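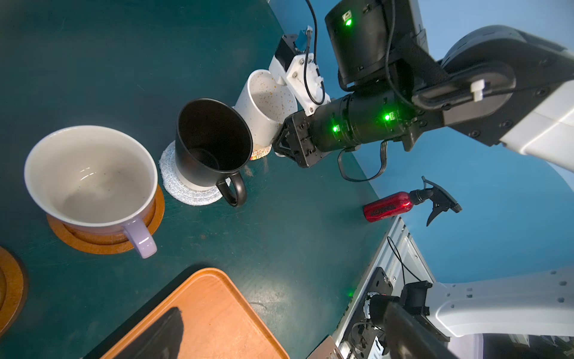
우리오 찻상 함께 쓰기 사업 중간 보고

코수티에 지원팀 여러분께

안녕하세요, 프라세티오 투후무리입니다. 지난번 보고를 드린 뒤로 계절이 한 번 바뀌었는데, 그사이 찻상 쪽에는 크고 작은 일이 참 많았습니다. 짧게 쓰려고 앉았다가 또 이렇게 길어질 것 같아 미리 양해를 구합니다. 차 한 잔 옆에 두고 천천히 읽어 주시면 좋겠습니다.

처음 신청서를 드릴 때 저희가 적은 문장이 하나 있었지요. 짝이 맞지 않는 잔들을 모아서, 여럿이 둘러앉는 상 하나를 제대로 차려 보겠다는 것이었습니다. 지금도 그 문장을 붙들고 일하고 있습니다. 달라진 점이라면 잔보다 받침 이야기를 훨씬 더 많이 하게 되었다는 것입니다. 잔은 다들 마음에 드는 것을 금방 고르시는데, 그 밑에 무엇을 깔지는 생각보다 의견이 갈렸습니다.

지금까지 모인 것

8월 말에 목록을 한 번 정리했습니다. 잔이 152개, 받침이 237개입니다. 받침이 훨씬 많은 까닭은 간단한데, 댁에 쌓아 두셨던 것을 한 묶음씩 통째로 보내 주신 분이 여럿 계셨습니다. 등나무를 엮은 것, 테두리가 도드라진 나무 받침, 코르크, 끈을 땋아 둥글게 만 것까지 골고루 들어왔습니다. 잔은 손잡이 색이 제각각이라 상에 올려 두면 꽤 흥겹습니다. 크림색 큰 잔에 라벤더색 손잡이가 달린 것이 특히 인기가 있고, 주황빛 갈색 점이 흩뿌려진 흰 잔도 찾는 분이 많습니다. 검은 잔은 처음에는 손이 덜 갔는데, 흰색으로 땋은 받침 위에 올려 보니 전혀 다른 물건처럼 보여서 저희도 놀랐습니다. 그 뒤로 검은 잔은 밝은 받침에, 점무늬 잔은 무늬 받침에 한 번씩 얹어 보고 있습니다. 점무늬에 무늬를 겹치면 어지럽다는 분도 계시고, 그래야 재미있다는 분도 계십니다. 아직 결론은 없습니다.

대여를 받는 곳은 8곳으로 늘었습니다. 신청서에 적은 수를 채운 것이라 이 부분은 마음 편히 말씀드립니다. 제각각인 잔이라도 쟁반 하나에 모으면 한 벌처럼 보인다는 것을 각 대여처에서도 금방 알아차리셨고, 요즘은 잔보다 쟁반을 먼저 물어보시는 곳도 있습니다.

쟁반을 중심으로 차리기

여름까지는 잔을 하나씩 받침에 얹어 상 위에 죽 늘어놓았습니다. 보기에는 좋았지만 사람이 앉고 나면 팔 둘 곳이 없다는 말이 나왔고, 그래서 가운데에 나무 쟁반을 두고 잔을 거기에 모으는 쪽으로 바꾸었습니다. 한 쟁반에 잔 다섯 개, 그 둘레에 받침 다섯 개를 놓는 차림을 기본으로 삼았습니다. 앉는 분이 쟁반에서 잔을 골라 가까운 받침으로 가져가시면 됩니다. 하늘색 손잡이, 노르스름한 크림색 잔, 라벤더색 손잡이, 검은 잔, 점무늬 잔이 한데 있으면 고르는 데 시간이 걸리는데, 저는 그 시간이 좋습니다. 처음 만난 분들도 어느 잔이 예쁘다는 말로 입을 떼시거든요.

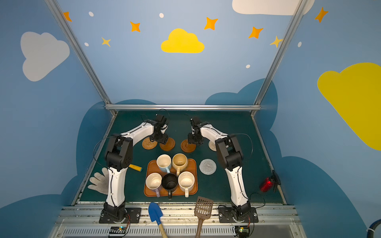
최종 수정일: 2018-10-19

세척과 얼룩에 대하여

밝은 색 잔 안쪽에 옅은 얼룩이 보이는 것은 저희도 알고 있습니다. 지난 보고서를 읽으신 고드프리 오골라 님께서 이 점을 물어 주셨기에 조금 자세히 적겠습니다. 따뜻한 물에 베이킹소다를 풀어 담가 두었다가 부드러운 스펀지로 닦고, 물기를 뺀 다음 마른 행주 위에 엎어 둡니다. 거친 수세미는 쓰지 않기로 했습니다. 유약에 잔금이 가면 차 색이 더 깊이 배기 때문입니다. 그래도 남는 얼룩은 남는 대로 둡니다. 새것처럼 하얀 잔만 내놓겠다고 약속드린 적은 없지만, 입을 대는 물건이니 상태를 기록하는 칸은 대여표에 따로 만들었습니다.

받침은 재질마다 손이 다르게 갑니다. 코르크와 나무는 젖은 행주로 훔치고 바로 말리면 그만인데, 끈을 땋은 받침은 한번 차를 먹으면 하루를 꼬박 널어야 합니다. 등나무 받침은 틈에 과자 부스러기가 끼어서 마른 솔로 털어 냅니다. 이 일을 맡은 에코 알하산 님 말로는 솔질이 의외로 마음을 가라앉힌다고 하는데, 저는 아직 그 경지까지는 가지 못했습니다.

그릇을 더하게 된 사정

원래 계획에는 잔과 받침, 쟁반만 있었습니다. 그런데 대여처마다 과자나 귤을 담을 것이 없느냐고 물으셔서, 가을부터 대접과 둥근 접시를 조금씩 넣기 시작했습니다. 지원금으로 새로 사지는 않았고, 지벨 공방에서 굽고 남은 것을 하나에 2000원씩 받아 왔습니다. 유약이 고르지 않거나 바닥의 원이 살짝 찌그러진 것들인데, 상에 올려놓고 보면 그런 데가 오히려 정이 갑니다. 고를 때는 잔과 어울리도록 점무늬 있는 것을 먼저 집었습니다.

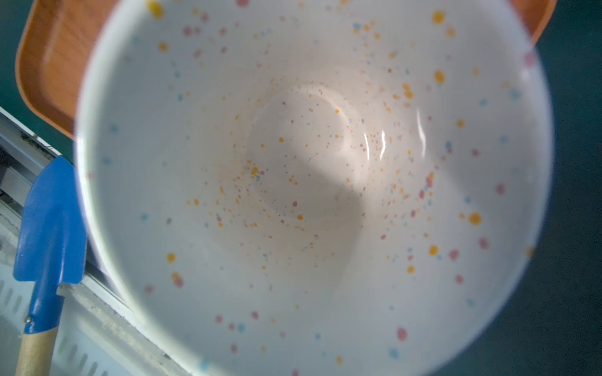 다만 대접이 들어오면서 보관이 복잡해졌습니다. 잔은 쟁반째 선반에 올리면 되지만 대접은 겹쳐 쌓아야 하고, 겹칠 때마다 사이에 천을 한 장씩 끼워야 합니다. 처음에는 신문지를 썼다가 잉크가 묻어나는 바람에 모두 다시 씻은 일도 있었습니다. 지금은 헌 이불잇을 잘라 쓰고 있습니다. 자르는 김에 넉넉히 잘라 두었으니 당분간 천 걱정은 없을 것 같습니다.

운반 상자도 손을 보았습니다. 티텍스 상자는 튼튼하기는 한데 칸이 좁아서 몸통이 둥근 잔이 들어가지 않습니다. 칸막이를 하나씩 걸러 빼고 그 자리에 천을 접어 넣었더니 손잡이가 부딪치는 소리가 한결 줄었습니다. 8월 이후로 운반하다 깨진 잔은 없습니다. 손잡이 끝이 나간 것이 하나 있어서 대여에서 빼고 연필꽂이로 쓰고 있습니다.

잘 안 된 일

좋은 말씀만 드리면 보고서가 아니겠지요. 잔마다 짝이 되는 받침을 정해 표를 만들어 붙이려던 계획은 접었습니다. 표를 두 번이나 만들었는데, 돌아올 때 보면 하늘색 잔이 코르크 위에 있고 크림색 잔이 등나무 위에 있었습니다. 쓰시는 분들이 나름대로 골라 얹으신 것이니 틀렸다고 할 수도 없어서, 이제는 받침 수만 맞으면 그대로 받습니다. 표를 만드느라 들인 시간이 아까워서 저는 며칠 속이 쓰렸습니다.

쟁반 위에 잔을 몇 개까지 둘지도 아직 정리가 덜 되었습니다. 다섯 개면 보기에는 넉넉한데, 몸통이 둥근 크림색 잔이나 청회색 유약이 흘러내린 잔처럼 배가 부른 것이 끼면 옆의 잔과 손잡이가 맞닿습니다. 그래서 요즘은 개수를 줄이고 손잡이를 서로 다른 쪽으로 돌려 놓는 연습을 해 보고 있습니다. 쟁반을 길게 놓느냐 가로로 놓느냐에 따라서도 손이 닿는 거리가 제법 달라집니다.
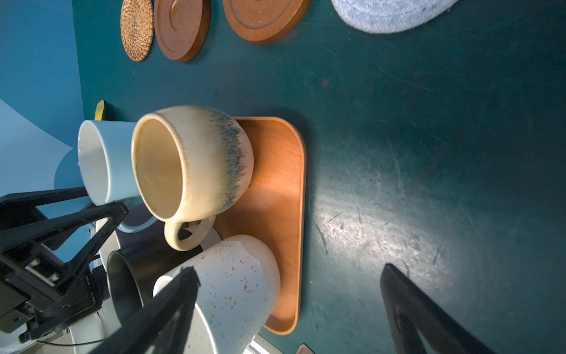 블라스티밀 온드레이카: 저희 쪽에서는 네 개가 딱 좋았습니다. 다섯 개를 올리면 꼭 가운데 잔만 남더라고요. 손잡이를 잡기가 불편해서 그런 것 같습니다. 그리고 나무 쟁반은 모서리가 둥근 것이 훨씬 낫습니다. 네모난 것은 행주질할 때 구석에 물이 고입니다. 받침은 잔보다 한두 개 더 보내 주시면 고맙겠습니다. 주전자 밑에도 깔아야 하거든요.

주전자까지는 저희가 미처 생각하지 못했습니다. 받침이 잔보다 많으니 여분을 보내는 것은 어렵지 않아서, 다음 꾸러미부터 나무 받침을 하나씩 더 넣기로 했습니다. 네 개 차림도 원하시는 곳에는 그렇게 보내 드리려고 합니다. 상자 칸에 여유가 생기면 대접을 하나 더 넣을 수 있으니 저희로서도 반가운 이야기입니다.

남은 기간에 할 일

우선 겨울이 오기 전에 땋은 받침을 모두 한 번 빨아 널 생각입니다. 볕이 짧아지면 마르는 데 한참 걸려서 마음이 급합니다. 나무 쟁반에는 기름을 한 번 먹이려고 하는데, 어떤 기름이 좋은지 무투아 물리 님께 여쭈어 둔 상태입니다. 대여표도 글씨를 키워 다시 인쇄합니다. 작아서 안 보인다는 말씀을 어르신들께 여러 번 들었는데 계속 미뤄 왔습니다.

비용은 신청서의 항목 안에서 쓰고 있고, 그릇값은 소모품 항목에서 나갔습니다. 항목을 옮겨야 한다면 말씀해 주세요. 영수증은 풀로 붙여 따로 보내 드리겠습니다. 혹시 근처를 지나실 일이 있으면 미리 알리지 않으셔도 괜찮으니 들러 주시고, 오시면 잔부터 하나 골라 주세요.

프라세티오 투후무리 드림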